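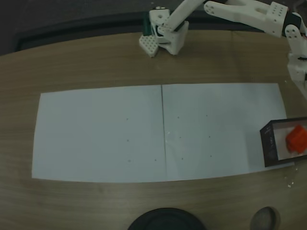
*Wooden tabletop with white work sheet.*

# Julero Roof Box 300

The Julero 300 is a hard-shell roof box for compact and mid-size cars with factory or aftermarket crossbars. It is supplied by Solbridge through its network of fitting centers and replaces the earlier Szabo model, which is no longer stocked. Brackets from the Szabo do not fit the current base.

## Specifications

| Item | Value |
|---|---|
| Part number | 1269 |
| Volume | 300 liters |
| Lid opening angle | 90 degrees |
| Opening side | Passenger or driver |
| Mounting | Four adjustable clamps |
| Locks | Two, keyed alike |
| Finish | Matte black or silver |

## Fitting

The clamps tighten by hand and accept square, oval and wing-shaped crossbars. The load limit is always the lowest figure given for the car, the crossbars or the box. On most small hatchbacks this is the figure in the owner's manual – please check it before ordering.

Cars with a power tailgate need clearance behind the rear crossbar. Our fitting centers will move the box forward where the rails allow it. Panoramic glass roofs are accepted if the car maker permits crossbars.

Clamps should be checked after the first trip and every 3000 miles from then on. Remove the box before using an automatic car wash.

## Options

- Lisa soft liner, gray, with two tie-down straps
- Spare key set (quote the number stamped on the lock)
- Wall hoist for garage storage

## Ordering and service

Orders placed at a fitting center include installation. Boxes shipped to a home address come with printed instructions and a torque guide for the crossbars.

Fleet and dealer orders are handled by Ruby-Lee Hoani. Questions on vehicle fit and replacement parts should be sent to Ánh Mạch in technical support, with the model, year and roof type of the car.

Page revised October 2019. Prices are available from your fitting center.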